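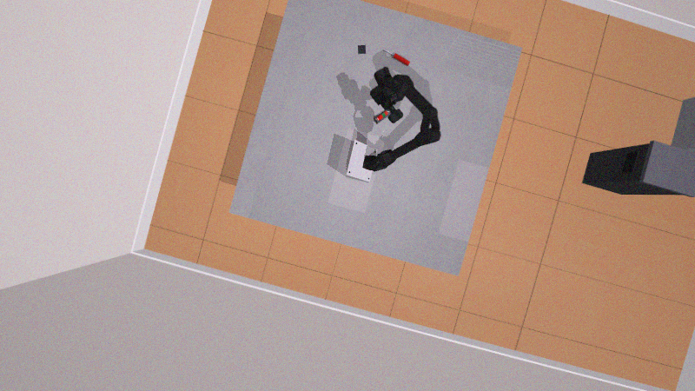
Used Car Sales Adviser, Pindano Motors, Lekilon branch

We need someone to sell family cars to families, most of whom have already argued about it in the car park. You'll look after a forecourt of 67 vehicles, mainly estates and seven-seaters, and know which of them will take a pushchair and a dog.

Full driving licence essential. Sales experience is useful, patience more so. Fluency in boot capacity can be taught.

Five days a week, including Saturdays, when it rains. Basic pay plus £300 for every month you hit target, and tea of variable quality.

Apply with a CV by noon on Thursday. Interviews in May.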